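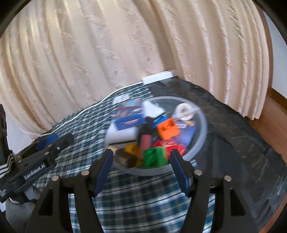

Can a machine tidy up after a family yet?

Only if the family has agreed beforehand what sort of mess to make. Give a good household robot one table, one kind of object and decent light, and it will put things away at a pace you could tolerate. Give it the contents of an ordinary kitchen table on a Saturday and you will have time to do the job yourself, make a pot of tea and come back to see how it is getting on.

I have spent a good part of this spring hearing otherwise. Velari, which wants to lease a two-armed home helper to people like me, told me in April that sorting was "a solved problem". Utuvus, which makes the arms and would rather someone else dealt with the public, preferred "largely solved". By the time I reached Lammers, a warehouse firm that has been putting machines on its packing floor for years, I was told that sorting was a headache, and did I want to see the headache?

I did. It was a bench in a corner, and on it two arms were moving boxed light bulbs from a crate to a tray. They did this very well. Then the floor manager threw in a packet of sponges, a reel of tape and a few loose cable ties, and the whole thing slowed to a crawl. The sponge squashed. The tape rolled. One arm picked up a cable tie, lost it, and went on to place nothing at all in the tray with enormous care.

This is the trouble with the bowl of odds and ends, which every home has and no sales film ever shows. A box has flat sides and a known weight. A toy brick is small and hard and tends to be wedged under another toy brick. A ruler is easy enough until it is see-through, at which point a camera may look straight past it to the tablecloth. Put a sponge, a roll of tape and a few bricks together in a clear plastic bowl and you have set a test that a bored six-year-old would pass and that most of the machines I have seen would rather not sit.

The industry's answer is practice. People pick things up with hand-held grippers, over and over, at ordinary tables with ordinary cloths on them, and the recordings are used to teach the robots. It is a sensible idea and a good deal cheaper than having an arm learn by knocking things over. The fingers people hold are much like the fingers the robot will have, so what works for one ought to work for the other.

Ought to. My doubt is about the person doing the holding. When I tried a pair at Clakow, a small outfit that gathers this kind of practice for other companies, I found within minutes that I was cheating. I nudged a brick clear of its neighbours before I gripped it. I turned my wrist when the tape started to slip. I chose the easy thing first and left the awkward one until there was space around it. A machine may well learn to copy those movements. Whether it learns when they are needed is another question, and the people I put it to answered by telling me how much more practice they were planning.

Velari did let me set its helper a task of my own. I brought a carrier bag from home and tipped it into a basin – 20 things, none of them odd, all of them from the drawer under our microwave. The aim was to get them into two trays, one for toys and one for everything else. It took 51 minutes. Two of the things ended up on the floor, and a rubber ball went in with the everything else, which I suppose is a point of view. A company engineer pointed out that the machine had never met my drawer before. Quite so. Neither has anyone's when it arrives at their house.

Shop floors are kinder. At Lammers the machines earn their keep because the work has been bent to suit them: the crates are all one size, the lights never change and anything awkward goes down a chute to a person. The manager reckoned that the arms handled the dull half of the job, and she was pleased with that. She had also stopped letting visitors from head office call it a robot packing line, as there were people at both ends of it.

I can't see how you bend a home that way. You could buy only square things, I suppose, and keep them apart. You could forbid tape. Velari's leaflet suggests "preparing the surface" before each session, and when I asked what that involved I was told to clear away loose items. Loose items were the reason I had rung them up.

The lease would run for 2 years. There is a waiting list, and I have been offered a place on it. For now the drawer under the microwave stays shut, with some leaning.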